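Clullham Allotment and Garden Society
Minutes of the Spring Members' Meeting
Saturday, March 4, 2023, Coutinho Hall, small room upstairs

1. Opening and apologies
The meeting was opened by the chair. Apologies were received from two members of the Dritgate side, who had trouble with the bus. The agenda was accepted with one change: the item on compost was moved before the item on water.

2. Minutes of the last meeting
The minutes of the December meeting were read and approved. One correction was asked. In item 6, the word "hedge" should be "fence". The secretary has made this correction in the book.

3. Compost delivery
The supplier Plukeck has confirmed that it can deliver again this spring. The offer is for 200 bags, to be put down by the lower gate. Last year the bags were left on the road side, and members had to carry them a long way. It was agreed to ask in writing for the driver to come inside the gate.
One member asked if we could order loose compost in place of bags, as it makes less plastic. The meeting was in favor of the idea, but the lower path is too soft for a heavy truck in spring. The question will be taken up again in the fall.
Decision: to order the 200 bags. Payment by members at collection.

4. Water
The water was turned off for the winter and will be turned on again when the night frosts are over. The tap beside plot 60 is still leaking. A new washer was put in, but it did not help, and now the whole tap must be changed. The price for the part and the work is 90 dollars.
There was a long discussion about hoses. Some members feel that a hose left running on the ground is unfair to the plots at the top, where the pressure is weak. Other members said that they come only in the evening after work and cannot water a full plot with cans. No rule was made today. Members are asked to hold the hose in the hand while they water, and to let others have a turn.
Decision: the tap will be changed before the water is opened.

5. Empty plots and waiting list
There are 4 plots free at this time, all on the Dritgate side. Two of them are very much overgrown with bramble. It was proposed that a new tenant who takes one of these two should pay no rent for the first half year. Against this it was said that present tenants also had brambles once and paid in full. After a vote by hands the proposal was accepted.
The names on the waiting list will be contacted by letter, in the order of the list.

6. Plot labels
Many of the plot labels can no longer be read after the winter. Members will write their own plot number again on the back of the old label. The writing should be large and on both lines, number above and letter under. Labels that are broken can be exchanged at the shed on any work morning. Please do not use paper in a plastic bag, it fills with water. 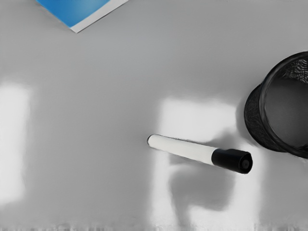
7. Seed exchange
The seed exchange will be held in the same hall as last year. Members bring seeds in closed envelopes with the name of the plant and the year of harvest. Beans and squash were brought in large amount last time, and flowers very little, so flower seeds are especially welcome. Seed potatoes will not be accepted, because of the blight on several plots.

8. Any other business
The lock of the shed is stiff. It will be oiled.
A member reported rats near the compost heaps on the lower side. Cooked food must not be put on the heaps.
It was asked if bonfires are permitted. They are permitted only from October, as written in the rules.

9. Next meeting
The date will be put on the notice board by the lower gate. The meeting was closed, and tea was served.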